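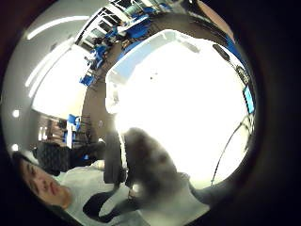

Inspected by Nabila Hegazy
Reviewed by Joni Hirvonen – 3/24/23

WORKROOM WALK-THROUGH CHECKLIST, WITH COMMENTS
Site: Trallport, second-floor workroom
Area: window side, work positions and circulation floor

Ratings: OK = acceptable. M = minor, correct at next service. A = action required, owner named. N/C = not checked on this visit.

Items carried over from the previous walk-through are marked (c/o). Comments are the inspector's unless initialed.

1. LIGHT AND GLARE

1.1 Daylight reaches all work positions – OK

1.2 Glare at screen positions – A
Bright area beside the small screen is strong enough to wash out detail for a person facing it. Screen text could be read only after shifting the chair. Fit a blind or turn the position through a quarter circle. Owner: Garba Adebisi.

1.3 Illuminance at desk surface, lamps off – OK
Reading of 725 lux at the position nearest the light. Meter left to settle before the reading was noted.

1.4 Lamp flicker – OK

1.5 Diffusers clean and fully seated – M
Dust on the inside face. Clean at next service.

2. ARM-MOUNTED EQUIPMENT

2.1 Arm holds its set position when released – OK
Checked at full extension and at half extension. No creep.

2.2 Clamp or bracket tight – M
Clamp screw took a half turn. Recheck next month.

2.3 Head clear of a seated person – OK
Clearance is adequate when the arm is parked. Users should park it before leaving the position.

2.4 Joint covers present – A (c/o)
One cover missing at the lower joint, leaving a pinch point. Replacement was ordered from Caron and has not arrived. Leave the joint alone until it is fitted. Owner: Yasmine Ghoneim.
J.H.: Second visit with this item open. If the part does not come by the next walk-through, take the arm down.

3. CABLES AND POWER

3.1 Cables undamaged – OK
Full length run through the hand, both ends. No cuts or flattened sections.

3.2 Strain relief at screens – M
The thin black cable at the small screen hangs in an open curve with no clip. A passing sleeve could catch it. One adhesive clip at mid-length would be enough.

3.3 Power strips not linked in series – OK

3.4 Outlet covers intact – OK
Includes the outlets behind the storage unit, which was pulled forward for the check and put back.

3.5 Residual current device trips on test button – OK
Rated 30 mA. Tested with screens shut down first. Tell users before the next test; one person lost unsaved work last time.

4. FLOOR AND WALKWAYS

4.1 Brown floor covering flat, no lifted seams – OK
A seam near the door was reglued after the last visit and is holding.

4.2 Walkway width, 100 cm minimum – OK
Measured at the narrowest point with chairs pushed in. With a chair out, the width falls below the limit. Chairs to be pushed in at end of shift.

4.3 No items stored on the floor – M
Packing material from a Gidora delivery next to the door. Removed during the visit.

4.4 Spill kit stocked – OK

5. FURNITURE

5.1 Legs and back posts sound, no wobble – OK
All joints loaded by hand.

5.2 Seat height adjusters work – M
One adjuster sinks slowly under load. Tagged and moved to the repair shelf.

5.3 Edges free of splinters and sharp trim – OK

5.4 Storage anchored to wall – N/C
Fixings hidden by stacked boxes. F. Kettani to clear the top before the next visit.

6. WALLS AND PANELS

6.1 Paint and plaster sound, blue wall – OK
Old screw holes filled but not painted. Cosmetic only.

6.2 Panels secure – OK
Pressed at each corner, no movement.

6.3 Exit sign visible from every seat – OK

7. PERSONS WORKING IN THE AREA

7.1 Loose straps and sleeves kept clear of moving joints – M
Reminder given verbally. Add a line to the induction sheet.

7.2 Breaks taken away from the screen – OK

7.3 Users know where the first-aid box is – A
2 users gave the old location. The box moved to the corridor side when the Cullisico shelving went in, and the floor plan by the door was never changed. Reprint the plan. Owner: Fadwa Kettani.

OPEN ACTIONS

1.2 Glare at screen position – Adebisi
2.4 Missing joint cover – Ghoneim (c/o)
7.3 Floor plan reprint – Kettani

Minor items go on the service list and need no separate sign-off. Item 5.4 must be checked first on the next visit.

Copy to the site binder and to each owner named above.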